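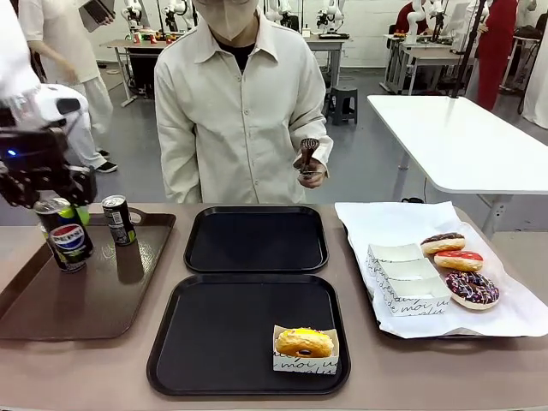

4.3 Tuning the grasp planner for mixed trays

Fedider's grasp planner is where your set-up starts to feel alive, and it's worth giving it a quiet hour before you go near the task scripts. By now Dreltix should be publishing camera data and both arms should have passed their joint check. The planner takes each object it recognises, picks an approach and passes the path to the controller. Drinks and doughnuts make a lovely test set: a can like the black Pepsi one in the left gripper wants a firm hold and must stay upright, while a glazed ring with sprinkles on it wants a far lighter touch. Get both working from one profile file and you're well on your way!

1. Open the planner panel and load the profile called mixed_tray.

2. Set Minimum confidence to 80. Anything scoring lower is left alone and listed in the side panel.

3. Under Object classes, give "can" the Upright rule and "soft food" the Low force rule.

4. Draw a separate region for each tray. Keep the raised rims outside the region, or the planner will try to treat them as objects.

5. Press Preview. The planned path appears in green over the live view, and you can drag the slider to step through it (do this, it's great fun and you'll learn a lot).

6. Set Speed to 30 per cent and press Run once.

Note: Shiny table tops and trays can produce ghost detections underneath a can. Turn on Reflection filter and preview again. If the ghost is still there, raise the confidence to 95 for that region only.

Note: Two cans standing close together may be merged into one object. Ashok Solanki's split tool, found under Nautiyal > Extras, handles this nicely from version 2 onwards.

Caution: Preview does not check for people. Make sure everyone near the table knows a run is starting, and keep the stop button within reach.

Caution: Saving a profile overwrites the old one without asking. Export a copy to your Brultel folder first.

Once a single run finishes cleanly, go to 4.4 to chain several picks together.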